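Budgeting for a gripper: a few tips from my workshop bench

I spent most of June pricing up a small gripper setup for the sorting and tray-loading jobs I do at home, and I made a right mess of the first budget. So these are the things I'd tell a mate before they hand over any money!

Look past the sticker price. The Riken kit I fancied was $972, the Paucar was $1441, and I'd nearly talked myself into the dearer one before I'd worked out what either would cost me to run (silly, I know). Get a quote with spare pads, screws and freight included, then compare.

Put the pads on their own line. They're the part that does all the rubbing, and they wear out long before the metal bits do. I set aside $80 a year for them and I keep a spare pair in the drawer, already cut to size. 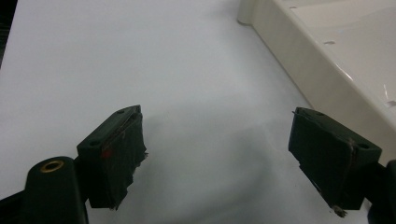

Ask what the pads are stuck on with, too. Glue is cheap but a pain to scrape off, and double-sided tape is quick but tends to lift at the corners if you work it hard. Carnley sell a screw-on set that costs a bit more, and I've come round to it.

Measure your bench and your trays before you order. I wrote down the widest and narrowest things I wanted to pick up, plus the height of the tray walls, and that ruled out two models straight away.

Second-hand is fine by me if you can have a play with it first. Cendlow had an older one for $387, and I took a tray and a few jars along on a Wednesday to try it out. Check that the fingers meet evenly, wiggle everything, and ask if you can still buy parts!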